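3.2 Secondary packaging and the reading of small cartons

Share this article 16 shares 3 comments

The survey reported in Section 2 covered 70 grocery items held in the Tavbridge pantry store. Of these, 69 carried at least one printed face that could be read without opening or unwrapping the item. The remaining item had lost its outer sleeve before it was catalogued and is left out of the analysis below.

Cartons were treated separately from tins, jars and flexible bags. A carton has flat faces and fixed edges, so its orientation on a surface can be stated without much argument, and its printed matter stays in the same plane as the board beneath it. Bags do neither of these things. Labels on jars curve away from the reader and were scored using the modified procedure described in the appendix.

For each carton we recorded four properties: the dominant colour of the ground, the presence and position of a plain band or panel, the placement of the brand name, and the placement of the product name. The last two are often assumed to sit together. On small biscuit and confectionery cartons they frequently do not. The brand name tends to occupy the widest clear area available, while the product name is moved to a side panel or set along a lower edge in much smaller lettering. A person sorting a shelf will therefore identify the maker at a glance but must turn the carton, or lean over it, to learn the variety.

The effect is stronger where the ground is patterned. Tartan, floral and lattice grounds give the carton a recognizable colour from across a room - in the Guerra trials this was enough for most participants to name the product family - but they compete with fine lettering. Designers commonly answer the problem by interrupting the pattern with a light band. Figure 4 gives a case from the biscuit group.

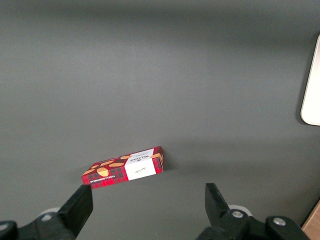

Figure 4. Small carton of Walkers vanilla shortbread lying flat on a matte grey surface. The white band carries the brand name; the product name is set in small white capitals on the tartan side panel.

The carton in Figure 4 was coded as patterned ground, single band, wrapped. The band crosses the top face and continues down the long side, so the light area is available from two directions. The product name falls outside the band and is printed directly on the red tartan. Under our scheme this gives a separated layout, with the brand name and product name on different faces and different grounds. The biscuit illustrations were coded as pictorial cues and were not counted as text, although they plainly help a reader who cannot make out the smaller lettering.

Orientation was the second source of difficulty. Items put down by hand seldom come to rest square to the edge of the table. When a carton lies on the diagonal with its lettering inverted to the reader, the wordmark can usually still be recovered from its overall shape, but small capitals are slower to read. In the Relen data set, which holds 3000 placements of household goods, separated layouts were the group most affected by inversion. Cartons with both names inside one band were affected less, and plain-ground cartons least of all.

Two limits should be noted. First, the pantry store favours gift and travel sizes, and a full-size carton may have room to repeat the product name on more than one face. Second, surface colour was not varied. All cartons were placed on plain grey, a neutral ground that flatters red and green packaging and probably gives an optimistic result for the strongly coloured items. Patterned tablecloths and wood grain are left to later work.

Shelf labels produced on the Giken printer were excluded throughout, as they were added after purchase and form no part of the original packaging.

This site uses cookies to remember your reading preferences. Accept Manage settings

Related items
Reading jar labels at low angles
Colour as a sorting cue in shared kitchens
Tavbridge pantry store: June catalogue update
Why tins are stacked label out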